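Zerisari Hub 2: a month with a "no cloud required" sensor gateway

I bought the Zerisari Hub 2 with my own money after reading one too many brochures about edge processing. The pitch is that your temperature, door and power sensors report to a small gateway on site, the rules run locally, and nothing stops when the internet does. I've heard that before, usually from companies that later added a subscription.

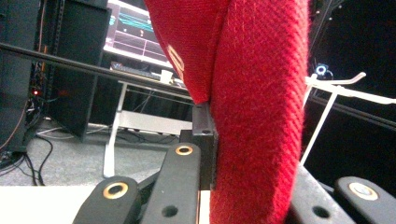
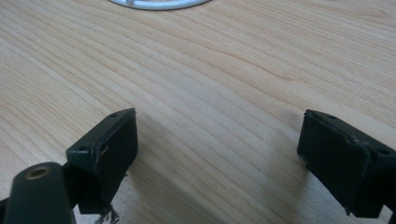
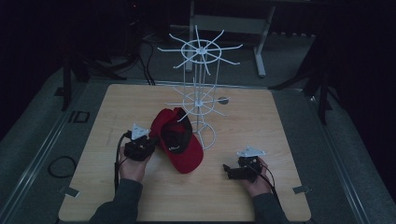

Okonkwo, who has run the same hub in a cool room since June, reckons I'm being too hard on it and that the local rules have never missed an alarm there. Fair enough. Mine missed two, both after a firmware update that installed itself while the "ask first" box was ticked.

Setup. The box says 11 minutes. It took me most of an afternoon, as the hub wouldn't hand out its pairing code until I'd made an account on the Zerisari website. So much for no cloud. Once you're in you can turn the account link off, but the setting sits under Regional Preferences, of all places.

Range. Zerisari claims 200 metres in open air. I don't live in open air. Through two brick walls and a tin shed I got 60 metres before the door sensor started dropping out, and that's a decent result for the price.

Rules. The editor is plain and quick, and I'll give them credit for that. You can't copy a rule from one sensor to another, though, so if you've got 11 freezers you'll be typing the same threshold in 11 times.

Data. Exports are CSV only, with timestamps in a time zone of the hub's choosing. There is an MQTT option. It worked with my Pavside dashboard after I'd renamed every topic by hand, and I couldn't get it talking to Bronura at all. Support answered politely, twice, with a link to the page I'd quoted in my question.

Would I buy it again? For a shed or a single cool room, maybe, with automatic updates blocked at the router. For anything you'd lose a licence over, I'd want a second alarm on a separate system, and I'd want to see what the account terms look like a year from now.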